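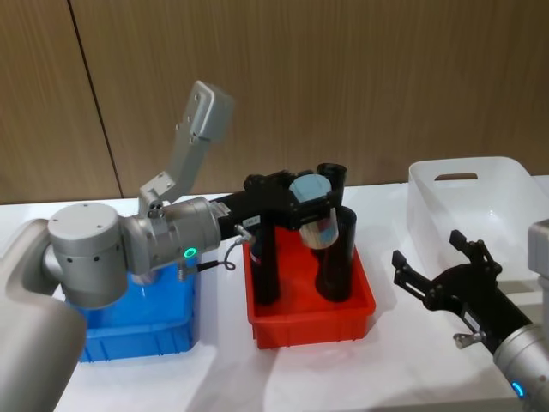 Ren 双臂桌面分拣数据集说明

版本与维护

本说明适用于 Ren 数据集第 2 版,发布日期 12/7/18。数据集由 Hosside 机器人实验室采集并维护,Plavov 负责存储与分发。采集规程的编号为 Gratumik,凡本说明中称“规程”者,均指该文件的现行文本。规程与本说明不一致时,以规程为准。

规程由 Marjatta Huttunen 起草,Cengiz Yazıcı 审定。数据质量事项由 Lama Nimri 负责,安全事项由 Rasha Karam 负责。

一、适用范围

本数据集收录双臂机器人在桌面上将日常物品移入、移出及移动于不同箱盘之间的操作记录,供抓取规划、模仿学习及视觉定位研究使用。全集共 529 段,其中 289 段附有逐步标注,其余仅附任务级说明。

本数据集不适用于以下用途:评估人机近距离协作的安全性;推算抓取力或物品重量;作为任何产品符合某项安全标准的证明材料。数据中未包含力传感读数,使用者不得由图像反推后作为实测值引用。

二、工位布置

工位为白色桌面,背后为木纹墙板。两臂分别自左右两侧伸入工作区。桌上放置 3 个塑料箱盘:蓝色箱、红色浅盘和白色半透明高壁箱。布置时应遵守下列要求。

1. 箱盘之间应留有可见的桌面间隙,箱沿不得相互搭接。
2. 红色浅盘内直立放置的高物件之间,应为夹爪下探留出通路。通路宽度按夹爪全开时的外廓核定,不按闭合时核定。
3. 高壁箱的箱壁可能遮挡另一侧视角,放置后须逐一检查各路画面。
4. 腕部线缆应有足够余量,又不得垂入箱内或与箱沿勾连。操作员在每次更换物品组合后应重新检查线缆。
5. 桌面不得放置与当前任务无关的工具、纸张或饮品。

三、物品要求

所用物品限于无刃口、无压力、无挥发性内容物的日常容器及类似物件。带盖杯具在采集前应确认杯盖扣紧,且杯内无液体。内装细签一类散件的罐体,应确认罐盖旋紧、盖上翻口闭合后方可入箱。

表面光亮或起皱的黑色物件在深度数据中容易出现缺失,规程不禁止使用,但须在该段的备注栏填写“反光”。物品标签应保持原状,不得为便于识别而另行粘贴标记。确需遮盖的,应在段落备注中写明遮盖位置。

四、操作规则

1. 同一时刻仅允许一臂进入同一箱盘的上方空间。另一臂应停留于箱沿之外,夹爪可保持张开。
2. 持物移动时,物品底部应高于途经箱沿;途经直立物件时,应优先绕行。无法绕行的,先抬升,后平移,最后下放。
3. 夹爪下降前应完全张开,并使两指位于目标物两侧。目标物未进入两指之间时,不得继续下降。
4. 发生碰触、倾倒或脱落时,操作员应停止本段,不得徒手扶正后续录。该段保留并标为“中断”。
5. 人员需将手伸入工作区时,两臂均应处于停止状态,由在场的第二人确认。
6. 急停按钮应置于操作员可直接触及的位置,采集期间不得以任何物品覆盖。

五、视角与画面

每段包含一路头部视角与腕部视角。头部视角用于判断两臂与各箱盘的相对位置,腕部视角用于判断夹爪与目标物的对准情况。两者时间戳由同一时钟给出,但允许存在个别丢帧,丢帧位置记录于各段索引文件。

腕部视角中,夹爪两指应同时可见。近处物件的下部常为夹爪遮挡,标注人员只标注可见部分,不得依据同类物件的外形补画。下图中近处容器仅见灰色盖面与罐身上缘,标注即止于此;后方容器罐身透明,内装细签可见,允许在属性栏填写内容物类别。右侧红色浅盘中的黑色物件部分超出画面,仍应标注,并勾选“截断”。 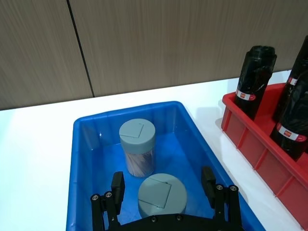 六、标注规范

逐步标注以动作为单位,分为接近、夹持、抬升、移动、下放、松开六类。每一动作记录起止时间、执行臂和目标物。起点取夹爪开始朝目标物运动的时刻,终点取该动作的末帧。两臂同时动作的,分两行记录,不得合并。

物品名称采用规程附表中的统一名称。标注人员无法确定物品类别时,应填写“圆筒形容器”“带盖容器”等上位名称,并将置信栏置为“低”。不得凭品牌或包装推断内容物。

颜色以画面所见为准。透明或半透明容器受背景影响而呈现他色的,填写容器本色;无法判断的,填写“透明”。

每段标注由一人完成、另一人复核。两人意见不一致时提交 Lama Nimri 裁定,裁定结果写入修订记录,原始标注予以保留。

七、文件结构

数据按段存放,每段一个目录,内含下列内容:

video 各路视角的视频文件
state 关节角度与夹爪开度
label 逐步标注,仅见于已标注段
meta 任务说明、物品清单、操作员代号、备注
index 时间戳及丢帧记录

读取时应先载入 index,再载入 video 与 state。直接按帧序号对齐可能产生错位,由此得出的结果不应与本数据集的其他结果比较。

八、已知局限

全部数据取自同一类工位,桌面、墙板与照明变化有限,不宜据此断言模型在其他环境中的表现。物品以硬质或半硬质容器为主,织物及软袋未收录。标为“中断”的段落数量较少,不足以支持对失败情形的统计分析。

部分早期段落的线缆余量未达第二章第 4 项的要求,已在 meta 中注明。维护方未将其删除,使用者可自行筛除。

九、隐私与伦理

操作员以代号记录,代号对照表由 Hosside 单独保管,不随数据分发。采集期间不录制声音。画面中如发现可识别的人员,请立即通知维护方,并停止分发所涉段落。

十、使用与引用

使用者应在成果中注明数据集名称与版本。对数据进行裁剪、重编码或补充标注后再行分发的,应附变更说明,且不得沿用原版本号。将数据用于实机部署前,使用单位应自行完成风险评估,本说明不能替代该项评估。

十一、修订与联系

错误报告应写明段号、视角名称与时间位置,由 Ruba Khoury 受理登记。涉及安全的报告同时抄送 Rasha Karam。规程的下一次复审定于 10 月进行,复审前收到的意见将一并提交审定人。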